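Vekska hand-held gripper, two months in

I bought this with my own money, which I mention because the price was $362 and I would like some sympathy. The Vekska is a black two-jaw gripper you carry around by hand, with a camera on it, so you can record yourself doing chores for an arm to copy later. My old one was a Flomeck. It cost $276 and had the grip strength of a polite handshake.

Setup took an evening. The manual is four pages, two of them about recycling the box. Javiera Zapata got the cable routed properly on her second try and has been unbearable since.

Cloth is where I wanted to see a difference. The Flomeck dropped towels constantly. The Vekska closes evenly and hangs on, even with thick terry, and the slots in the jaws keep the weight down to 560 grams.
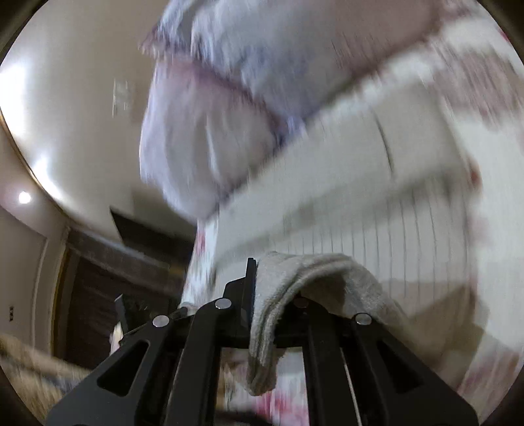
Bedding is harder. Quilts are fine if you go for a corner, but a flat sheet gives the jaws very little to bite, and I've pinched a lot of air. The fisheye lens takes in plenty of the room, including the ceiling, so I now know mine needs paint. Quick moves still smear. Slow down and your footage gets better, though making a bed at that speed feels like a punishment.

Complaints: the screws work loose, so keep a driver handy. My wrist hurts after an hour. Support took until November to answer an email about spare pads, and the answer was a link to the manual.

Four stars. The Flomeck is in a drawer.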